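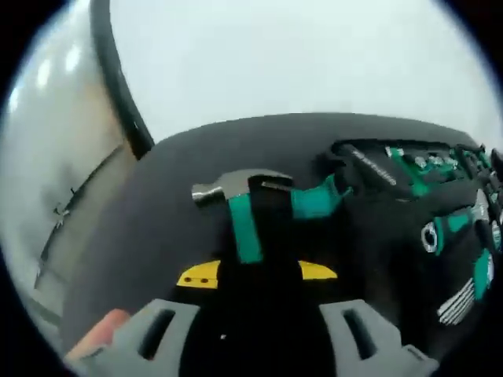 Olá, famílias! Sou a Araba Sowah, trato dos testes de brinquedos na Gastuvis, e ando à procura de crianças entre os 4 e os 9 anos (com um adulto atrás, claro) para experimentarem a nossa nova cozinha de faz de conta, a Gurnia.

Passámos o inverno quase todo a discutir o tamanho dos puxadores e se o forno devia ou não fazer "plim". Eu sou da equipa do "plim", mas já perdi discussões destas em que tinha toda a certeza, por isso preciso mesmo de miúdos a brincar e de pais a contarem-me tudo, incluindo o que irrita!

## Como funciona

São 13 dias de brincadeira em vossa casa. Mandamos a cozinha desmontada, com as panelinhas, os legumes de encaixar e um avental, e depois é deixar brincar. Não quero sessões ensaiadas nem crianças obrigadas a fazer sopa (se o vosso filho resolver estacionar lá os carrinhos, também me interessa).

Da vossa parte peço:

- um caderninho com notas curtas, duas ou três linhas chegam
- uma conversa comigo por telefone a meio do teste
- um questionário no fim, que se preenche enquanto o café arrefece

A montagem faz-se com a chave que vai na caixa. Se acharem as instruções confusas, escrevam isso no caderno com todas as letras, fui eu que as redigi e aguento.

## O que recebem

No fim ficam com a cozinha e com o conjunto de mercearia Geston, que ainda só tem caixa provisória. Os portes são por nossa conta.

## Quem pode participar

Quem viva em Portugal continental e tenha um cantinho livre para a montar. Irmãos são muito bem-vindos, sobretudo se costumam disputar o mesmo brinquedo! Quem testou o comboio Kwofie em novembro pode voltar a inscrever-se.

Temos 228 cozinhas para distribuir. As inscrições fecham a 25 de janeiro: preencham o formulário na página da Gastuvis e digam-me a idade da criança e a que é que ela anda a brincar agora. Respondo a toda a gente, mesmo que demore um bocadinho.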